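4.2 Wrist views near a bowl rim

The Skirkum policy gets most of its skill from the wrist camera, and the bowl task shows why we like that so much! We trained on 2,302 demonstrations and ran 100 test trials at the Trurismont bench.

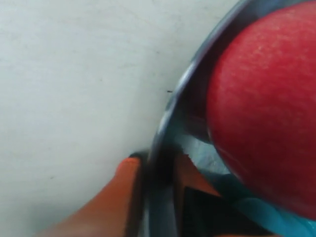

Vol. 6, p. 100

Figure 6. Two wrist views from the bowl task. In the first, the red object fills the right side, pressed into the curved metal rim, and very little of the gripper shows.

Close views like the first were the ones we expected to hurt. The second leaves both orange fingers in sight, one over the white tabletop and one across the rim, with the apple and the blue toy inside the bowl.

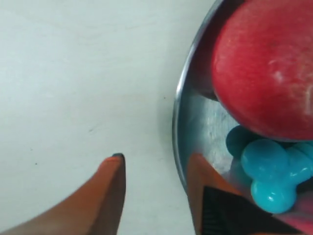
By L. Maldonado, Lusura Robotics Group

Adding a rim-distance term to the loss helped most in the crowded views, and we were delighted by how little tuning it took.

Comments (2)
gripfan: Did you try it without the rim term on an empty bowl?
tmr_lab: Great section, would love to see the failures too.

Related
Lusura: soft objects in shallow trays
Rim contact and wrist cameras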